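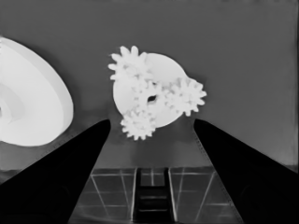 Halvard Vik likes to tell new programmers that a rule is only as good as the test that proves it, and this chapter takes him at his word!

Chapter 10
Grip Rules for Small Parts

Gears are a wonderful place to start. The teeth have to mesh, so a sloppy grip shows up quickly – and a simulator lets you be sloppy for free. In this chapter you'll write a grip standard for the Ovix cell: how fast the fingers may close, how hard they may press, and who signs off on a change.

We'll begin with the 27 clauses of the Tandia shop code, then try each one in simulation before any metal moves. Keep your logbook handy. Every run gets an entry, even the dull ones, and you'll need 33 clean runs before Section 10.4.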